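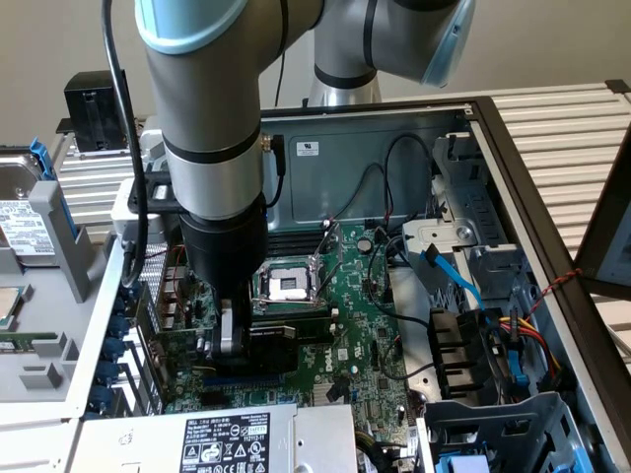

From: Romana Murín
To: workshop-floor list
Subject: Re: [workshop-floor] What happens to bench staff once the arm is running?

Hadiza Akande wrote:

> We refurbish office desktops, mostly Dell towers, and management has
> been to see the Kollár site. They came back very keen. The plan as it
> was put to us on Friday is one arm on strip-down, starting in the new
> year. There are eight of us on the benches. We've been told there will
> be no job losses, but no one has said what we would be doing instead.
>
> Could people who already work next to one of these say what changed?
> Pay grade, breaks, targets, who gets blamed when a board is scrapped.
> I'd like to hear it from the floor before the next meeting.
>
> Hadiza
> Groltitz

Hello Hadiza,

I'm at Kollár, so I can tell you what your managers probably didn't see on their visit.

We have had the arm on strip-down since last December. It works on towers laid on their side with the panel already off. Taking the panel off is still a person's job, and so is anything to do with cables. Drive carriers, processors and memory were the three jobs they wanted it for. Carriers went well early on. Processors took months, and we lost boards to bent socket pins while it was being set up.

To your questions.

Pay: no change for most of us. Two people were made cell operators and went up a grade. It took the union rep, Dirceu Prado, 3 meetings to get the operator work written down as a separate role. Before that it was "part of general duties". Get this done before the arm arrives.

Targets: this was the worst part. The old bench target was 200 machines a week for the team. Someone worked out a new figure of 500 on the basis of how fast the arm moves, without counting the time we spend opening cases, freeing cables and sorting what comes out. It was dropped after the spring. Ask where any number comes from and ask to see it tried for a full week.

Breaks: the arm doesn't stop, so people felt they couldn't either. We now have a rule that the cell is paused if there is no operator at it. Management didn't like that but it has held.

Scrap: for a while every damaged board was logged against whoever had loaded the case. Now the log says whether it happened before, during or after the arm's part, and that ended most of the arguments.

As for the work itself, my wrists are better. I used to do latches and screws all day and I don't miss it. The job is also duller in places. You load, you watch, you clear. Svitlana Mykhailiuk, who was our quickest on the bench, asked to go to testing and is happier there. Two others left and were not replaced, so "no job losses" was true and we are still two fewer. I'd ask for that to be spelt out as well – whether posts are kept when people go.

Sarita Thakur at Tradent has been through the same thing with a different supplier and a smaller team. She is on this list but rarely posts, so write to her directly.

I can send you our operator role description and the scrap log sheet if they are any use. Dirceu says he doesn't mind them being passed on.

Romana
Kollár, strip-down and grading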